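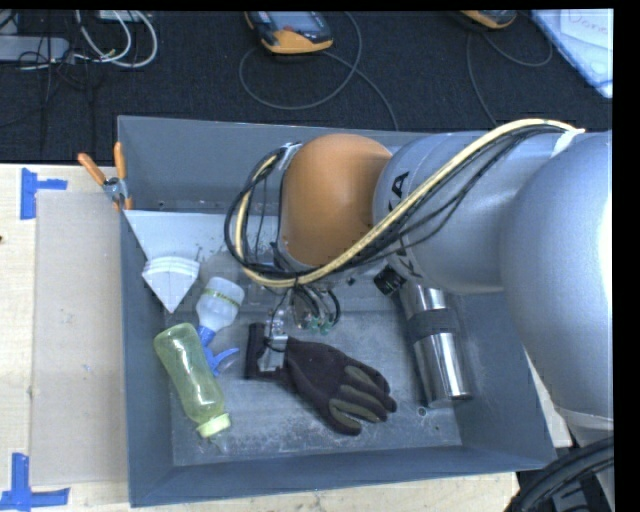
August, Drusasbridge bench, late afternoon

Stopped the Lonberg bin run at attempt 569 and I'm glad I did, though I wish I'd done it sooner. The arm threw a protective stop on its way down into the bin, for the third time since lunch, and I had been clearing them with a sigh and a coffee in hand. This time I left everything where it was and went through the log properly.

The joint torque had been creeping up for a good while before the stop, and only on moves where the wrist turns toward the left wall. I drove it slowly by hand, bin taken away, and at 65 degrees of wrist rotation I could feel it go stiff – the cable bundle was pulling tight against the tie at the upper end. We'd put that tie on after the Baltik job, when the wrist hardly turned at all, and I suppose it never crossed my mind (or anybody's) that the glove and bottle picks would ask so much more of it.

Power off at the cabinet before touching anything, please, and that goes for me too! I reached in after the second stop with the arm only paused, which was silly.

Cut the tie, gave the bundle 32 mm more slack and tied it again, then ran the wrist back and forth at low speed. Torque is flat now. One of the thin gripper wires has a shiny worn spot on its jacket. No copper showing, but I've ordered a new one from Czarnecka.

Speed limit stays at 400 mm/s until the wire is in. Still don't know why the first two stops logged as collisions – will ask for the older controller logs tomorrow.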